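Search this site Enter keywords Go

Open day at the Karimi robotics lab, Plesdale

I finally made it to the open day on June 16, 2023, and I stayed way longer than I meant to (sorry, parking meter!). They're teaching household robots to tidy up, and a lot of that gets worked out in simulated rooms first. I got to see a bunch of them, plus a talk and free lemonade. My favorites are on this page.

1. The practice bathroom
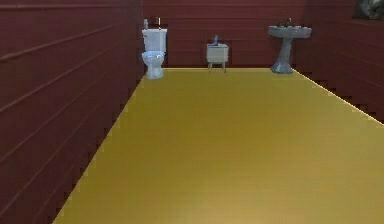
Toilet, little white cabinet and sink all lined up at the far end, and so much yellow floor! I want those dark red plank walls at home, though my sister says absolutely not. Look for the small blue thing on top of the cabinet.

2. The talk

No pictures from me, I was too busy scribbling. The team has 3,000 simulated rooms so far, and they got through questions from 6 of us before lunch. I asked whether a robot could learn stairs and got a very long answer, which I loved.

3. Getting there

Take the Drolonby bus and get off at Pirncombe, then it's a 5 minute walk uphill. The next open day is planned for later in June, and I'm bringing my nephew.

Contact | Copyright 2023 | Back to top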